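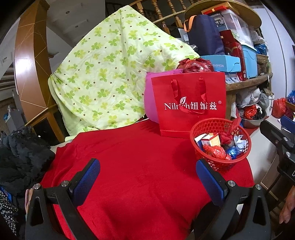

Mullosen Birdbath and Planter Listings

README, last revised 2020-09-21

Contents

Mullosen is a table of secondhand garden goods offered for sale in and near Kodstead. It covers birdbaths, stone planters, sundials and small fountains. Statues are left out unless they hold water or plants. There are 1,073 rows, one per listing, in a single file called listings.csv.

Where the rows come from

Most rows were typed in from the back pages of the Kodstead garden club newsletter. The rest come from the printed sale lists of Mohmand, a salvage yard on the Hernen road. The yard stopped printing its lists in February, and nothing from it has been added after that.

Columns

id – running number, never reused
source – newsletter or yard
type – birdbath, planter, sundial, fountain
material – as the seller wrote it, lower case
height_in – height in inches, blank if not given
price – asking price in dollars
condition – free text, spelling left alone
notes – anything else, including "must collect"

Known problems

"Stone" in the material column is not reliable. Sellers use it for cast concrete all the time, and a few use it for resin. If you need real stone, read the notes as well.

Heights in the yard lists sometimes include the plinth and sometimes don't. There is no way to tell from the list alone.

Prices are what was asked. Sale prices were not recorded. The yard wrote 3,000 next to several large fountains as a stand-in for "make an offer", so treat that figure as missing for fountains. One pair of lead planters was priced at 3,000 for real and is marked in the notes.

Repeats: 37 rows are the same item advertised again, usually at a lower price. They were kept, with the first id given in the notes – drop them if you want one row per item.

Opening the file

UTF-8, comma separated, with a header row. Text with commas in it is quoted. Some spreadsheet programs turn heights like 3-4 into dates, so import height_in as text.

Use

Free to copy and change. Please keep this README with the file. Corrections are welcome if they quote the row id and the newsletter page.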